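Intro to Household Energy, handout 5
Estgate Evening Program
Notes by Yuzuki Ikeda

Power vs energy. Read before the lab, bring a calculator. Last week's group mixed these two up on nearly every sheet so we are going over it again, slower. 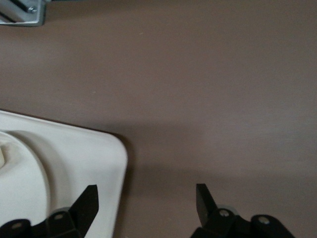
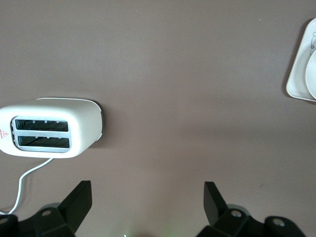 Power is a rate. Watts = how fast energy is being used right now. Energy is the total, power times time, and the utility bills you for energy only. Easiest load to start with is one that just makes heat. Think of a white two-slice toaster: look down into the slots and you see thin metal wires, current goes through, wire resists, wire heats up. That is the entire trick. No motor, no compressor, so the math stays clean. Say ours draws 600 watts (low for a toaster, but the numbers come out nice) and runs 5 minutes. 600 x 5/60 = 50 watt-hours. Divide by 1000 to get kWh. 0.05. Tiny.

Resistive heating. P = I squared times R. Also P = V squared over R. Same thing, pick whichever one fits what you were given. Wall voltage stays put, so use the second one for most home problems. Lower R means MORE power at a fixed voltage. People get this backwards on the quiz every single term.

Duty cycle. Fridge, space heater with a thermostat, water heater: these go on and off. Rated watts only apply while it's on. Average power = rated power x fraction of time on. A fridge rated 200 W that runs a quarter of the time averages 50 W. Over a day that's 50 x 24 = 1200 Wh, or 1.2 kWh. Compare with the toast. Small load, long hours, wins easily.

Standby. Stuff that is "off" but still pulling a little. 5 W all year: 5 x 8760 hours = 43,800 Wh = 43.8 kWh. Write out the units at every step or you will lose the thousand somewhere. I will take off points.

The Somidel worksheet. Table in part 2 has a misprint, column three should say Wh and not W. Cross it out by hand. The April version is fixed but we still have a stack of the old ones and I'm not throwing out good paper.

Meters. We use the Pindport plug-in ones. Hold the left button to clear the old reading first, otherwise you're adding your load on top of somebody elses. Let it settle before writing anything down. Heating loads settle fast, fridges jump at startup, ignore the jump. The meter gives volts, amps and watts on seperate screens. Volts x amps should match watts for a heater. For a motor it won't, power factor, we do that next time.

For next class:
Pick 2 loads at home, one that heats and one that cycles.
Copy the rated watts off each label.
Estimate hours per day, show how you got it.
kWh per day for each, then per month (use 30 days).
Skip problem 5 in the packet, needs the stuff on power factor.

Due at the start of class, on paper.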